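Skillance Course Folder Set, for community learning venues
Ong Learning Supplies, Podosdale

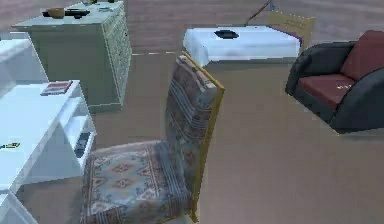

The Skillance Course Folder Set is made for small centres which run evening and weekend courses for adults. It holds everything a tutor needs to keep in order during one term: the sign-in sheets, the session plans, the feedback cards and the certificates for the last day.

We prepared the first version together with the Pastwood learning centre, where courses in bread baking, bicycle repair and home energy saving are held. Their tutors asked for bigger writing lines and for a folder which stays open on the table. Both wishes are included in the present edition.

What is in the set

2 ring folders, A4, with a stiff cover
90 feedback cards, plain on the back side
Sign-in sheets for one term
Session plan forms, with a column for materials to bring
Certificates with space for the name of the course and the signature
Index tabs, not printed

How to use it

Please fill in the course title on the first sheet before you copy it. One folder stays with the tutor and the other remains in the office, so a replacement tutor can find the plan when somebody is ill. The feedback cards are short, with three questions only. We recommend to give them out before the last tea break, when people still have their pens in the hand.

The sheets can be written on with ball pen or pencil. Felt pens may go through the paper.

Price and ordering

Order number: 362
Price per set: £89, delivery included
Refill pack without folders: please ask us for the price

Orders received until 24th November will be sent before the winter term. Later orders are sent as soon as the next print is ready. The previous edition, sold until October, has other ring distances, and its sheets do not fit in the new folders.

Returns are possible if the package of the cards was not opened. Please write the order number on the outside of the parcel.

Also from Skillance: name badges for course groups, wall planner for rooms, tutor's diary.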